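Tray Setting FAQ, Plundcombe Supper Club

Do I need a tray?
Yes! Everything travels on it, plate and cutlery included. 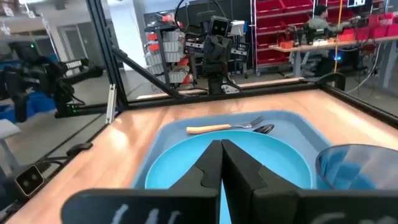
Ruwan Thambiah asks if a placemat will do. Sure, but you'll make more trips!

Which colour?
Any colour you love. We're mad for blue on blue.

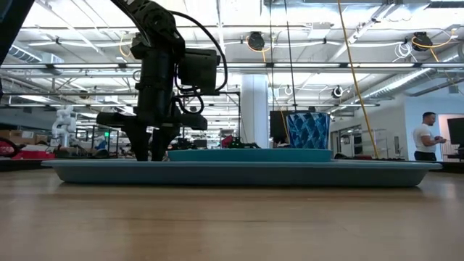 Blue cup, light-blue tray

How big should the cup be?
Mine holds 300 mL, perfect for cocoa in November.
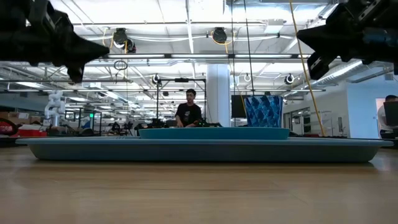 Small trays are my favourite bit. Stack one on the big tray and stand the patterned cup on top, a bit right of centre. Gorgeous!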